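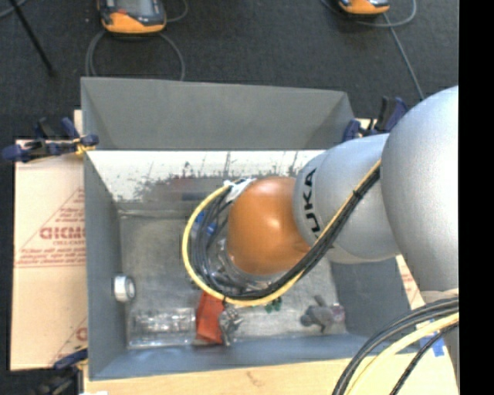 My sister says I should quit the choir if the drive to Trosard is wearing me out, it's only singing. Only singing!! Told her I'd think. Won't.

Diary > 2022 > Fall

20 September 2022

Up late, no breakfast. Gas again, 145 miles on the car since the last rehersal. Altos flat in the Zúñiga piece, me too probably. Page 3 still a mess. Need to mark breaths before next time, pencil not pen.

Rain coming home. Soup from a can, bed by ten I hope. Concert isn't til March so why the panic. Black shoes need heels. Call her back tommorow, be nice.

Last updated: 20 September

Contact | Back to top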